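Up at 5:40, dry, wind off the hills. Started on the heating log before breakfast. The flow temperature still drops overnight even with the timer off, so the fault is in the valve or in the sensor lead. I bled both upstairs radiators, got a little air from the back bedroom and none from the front, and wrote the pressure down before and after.

Moved on to the shelf unit for the Trollside room. The drawing gives 600 between uprights and the wall gives less at the top than at the bottom, as all the walls in this house do. I marked the line with masking tape first so that I could shift it without leaving pencil on the paint. Two shifts were needed. The tape goes in the drawer with the chisels from now on.
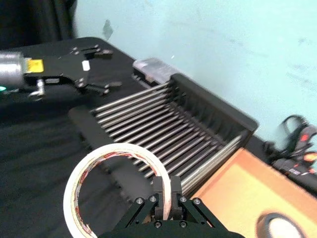
Vol. 2, p. 44

Staniforth rang at ten regarding the boiler part. They have the valve body but not the seal kit, and they will not sell one without the other. I asked for the part number and was given the number of the whole assembly. The kit should come in over the winter, possibly January. I put the request in writing as well, with the serial number off the plate, and asked them to confirm the thread size.

Cut the uprights after that. The saw drifts left on anything thick, so I clamped a fence and took it slowly. The first upright came out square. The second is out by the width of a pencil line at the bottom, where the skirting will hide it. Bracket screws are too long for the plasterboard side and will have to be changed. I had planned on two coats of oil and will now do one, then look at it after a night.

Lunch late. Gülizar Tatlı came by to return the level and stayed for tea. She has the Plellenness job until spring and says the floor there is worse than the survey allowed for. She measured the fall herself, corner to corner, with a water tube. We disagreed on packing versus screed. I would pack it. She would pour, and would want over 350 kilos of mix carried up the stairs to do it. 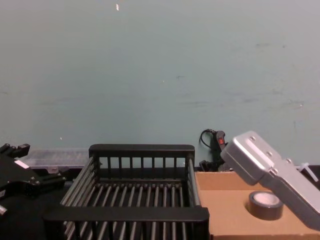
The load is what bothers me. Those joists are notched for old pipework on the hall side and I would not put a pour on them without seeing the underside. She is going to lift a board near the door and send me the depth of the notches. If they are deeper than a sixth of the joist I will write to the owner myself.

Afternoon on paperwork. Filed the Fusen invoices by job and found one entered twice. Corrected the ledger in red and initialed it.

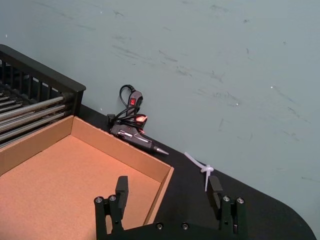 Rack and back wall, scuffed corner still to be scrubbed.

Pressure at nine in the evening was the same as this morning, which clears the pipework and leaves the sensor lead. Meter and spare lead are on the stairs. Test before the timer comes on.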